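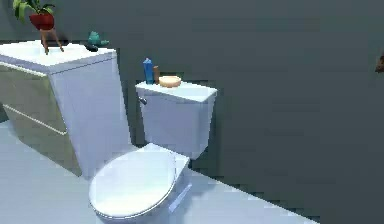
Why would a robot need to practice in a bathroom that isn't real? Ekua Odoi wanted to know that before anything else, and it was a good place to start when our class visited the Burklow robot lab one Sunday.

A bathroom made by a computer is called a simulation. It works a lot like the world inside a video game. This one has a toilet with its lid closed, a cabinet with a white countertop, and a plant in a red pot. A blue bottle stands on top of the toilet tank. You can't walk into this room, but a computer program can practice there.

At Burklow, the program is called Musier. Its job on open day was to learn how to pick up a bottle and set it down somewhere else. That sounds easy. For a robot it is hard, because it has to work out where the bottle is, how wide it is, and what is standing next to it.

If a real robot drops a real bottle, a person has to pick it up. In a simulation, the computer puts everything back in less than a second — then the robot tries again. Musier can do around 50 tries while you eat a sandwich.

After lunch we watched the same job done by a real arm called Donati. It moved slowly. It made 17 tries and got nine of them right. The people at the lab wrote down each miss so they could change the practice.

Visitors stand behind the yellow line when Donati is switched on. The lab opens to school groups again in February.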